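Fitted sheet keeps wrinkling when I fold clothes on the bed

Posted in Home & Laundry, September 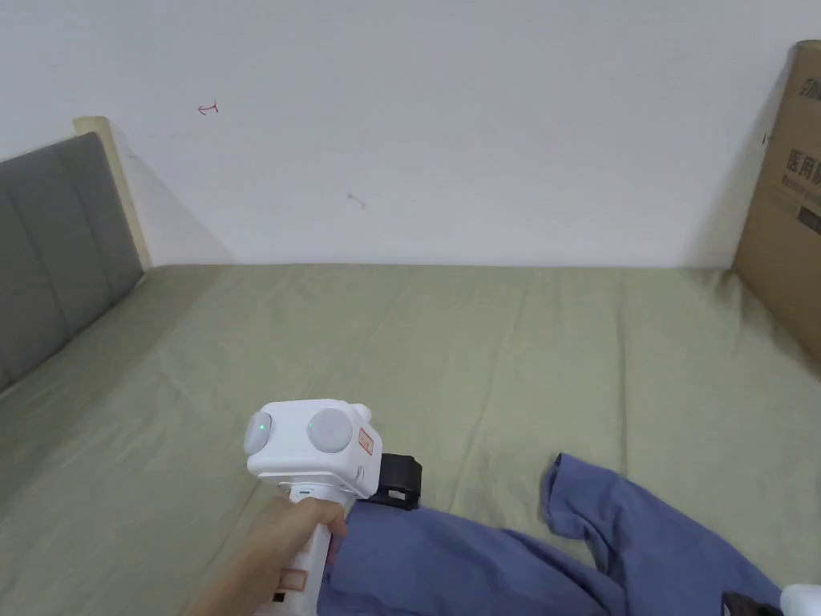 I do all my folding on the bed because I haven't got a table big enough. The bed is in the corner of the room with the wall along one side, so I can only properly get at it from the other. The sheet is a plain green fitted one. Every time I lay a shirt down, smooth it out and fold the sleeves in, the sheet moves with it. By the third or fourth shirt there are ridges all across the middle and the clothes pick up the creases, so I end up folding on top of lumps.

The sheet fits the mattress as far as I can tell. It was bought as the same size and the corners do stay on. It is only the flat part that wanders. I have tried pulling it tight before I start and that lasts a few minutes.

My other problem is shirts made of thin stuff, the scrubs type of top with short wide sleeves. I can never get two the same size. One sleeve always sticks out of the side of the pile.

I would like to know:
how to stop the sheet moving without buying a new bed or a table
whether there is a fold for that sort of top that doesn't need much room
if it is bad for the sheet to be used like this every week

Thanks in advance.

Posted by Dulero
Viewed 3830 times

2 replies

Gervásio Aguiar
1175 posts

The corners staying on doesn't mean the sheet fits. Fitted sheets are sold by width and length, and people forget the depth. If the pocket is deeper than the mattress, the spare cloth has nowhere to go except up on to the top, and that is where your ridges come from. Measure the mattress from the bottom seam to the top seam and compare it with the depth on the packet. If the sheet is over 3 cm deeper than the mattress you will always have slack.

You don't need to replace it. Sheet straps are cheap. They are short lengths of elastic with a clip at each end and they go across the corners underneath. With the bed in a corner you will have to pull it out once to do the wall side, but after that you can leave them on until wash day. I have a set from Stultance which has lasted well. The clips are stiff to begin with.

The other thing is to put something between the clothes and the sheet. A big bath towel works, or a thin blanket folded in half. The clothes grip the towel and the towel is heavy enough to stay put. Large flat cardboard is better still if you have a box you can open out. Lay it near the edge you stand at so you are not leaning over.

For the tops:

Lay it face down with the neck away from you. Smooth it from the middle outwards with your flat hand.
Fold one side in as far as the edge of the neck. The sleeve will be lying across the back. Turn the sleeve back on itself so it points down towards the hem and doesn't poke out past the fold.
Do the same on the other side. You should have a long strip with straight edges.
Bring the hem up to just below the neck, then fold in half again.

The sleeve is what catches people out. On wide sleeves the fold has to be on a slant, otherwise the corner shows. To get them all the same width, cut a piece of card as wide as you want the finished pile, put it under the neck and fold round it. Slide it out before you do the hem.

Folding on the bed won't harm the sheet. Just watch for zips and hooks.

Oda
New member

i just take the sheet off and do it on the bare mattress protector. then clean sheet goes on when im finished. no wrinkles

Lucyna Olszewski

I agree with most of what Gervásio put but I would leave the cardboard out of it if the box has printing on it. I had black ink come off on a pale pillowcase that way. Plain side up is all right.

Fold the tops while they are still a bit warm from the dryer or straight off the airer. Thin fabric that has sat in a heap in the basket all day has its own creases by then and won't lie flat whatever you fold it on. If they have been left, give each one a good shake by the shoulders first.

Also start at the far end of the bed and work towards yourself, stacking on the pillow end. If you keep reaching across finished piles you drag the sheet with your arm. I used to do that.

If you do want a board later on, Jestlow sell a hinged plastic one. It is fine for T-shirts. Mine was too narrow for the wide tops, so check the width first.

Dulero

Measured it and the sheet is a good bit too deep, so that explains the slack. I have ordered the straps and will use a towel until they get here. The slanted sleeve fold works on the first two I tried.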